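Chapter 10
Caring for and Altering Household Clothing

Learning Objectives
After completing this chapter, students will be able to:
Sort garments into those to keep, mend, or cut down.
Prepare a flat surface for work on cloth.
Handle a utility knife safely.

Garments with pockets and flaps call for patience. Each one is spread out and smoothed by hand before any tool is brought near it, and work gloves are worn whenever a blade is in use.
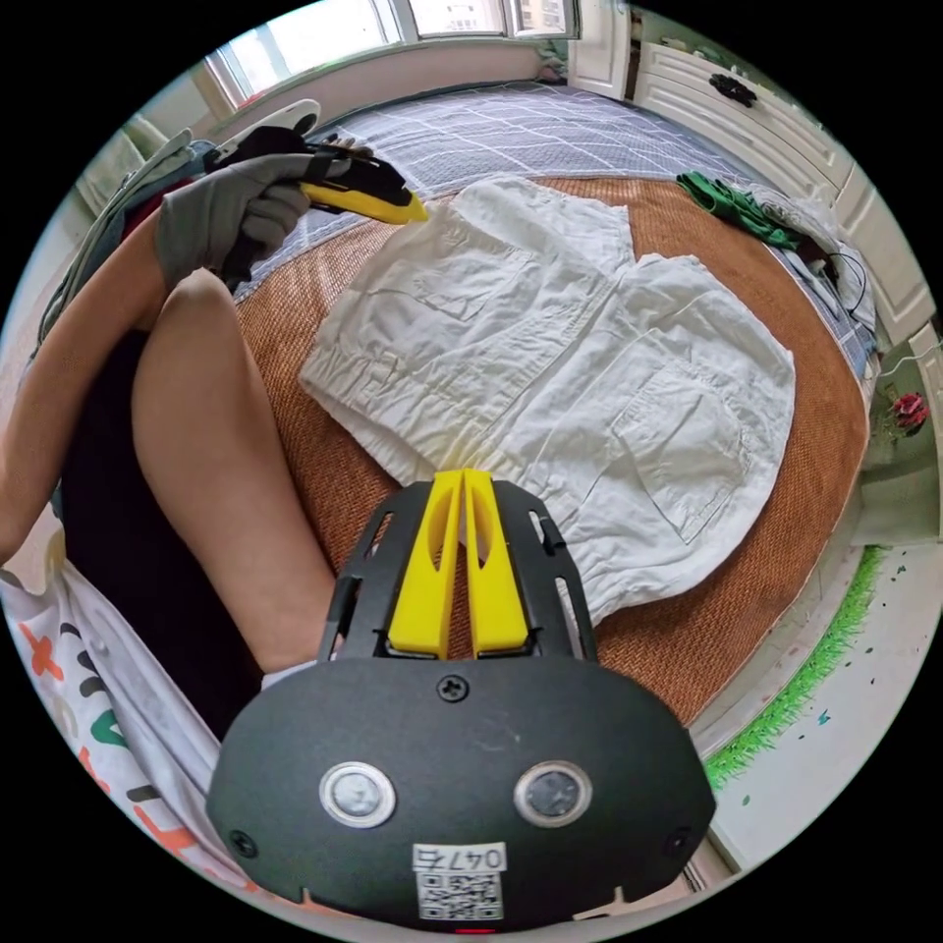 Section 2 covers the choice of blades. Students should read the safety rules on page 16 before beginning.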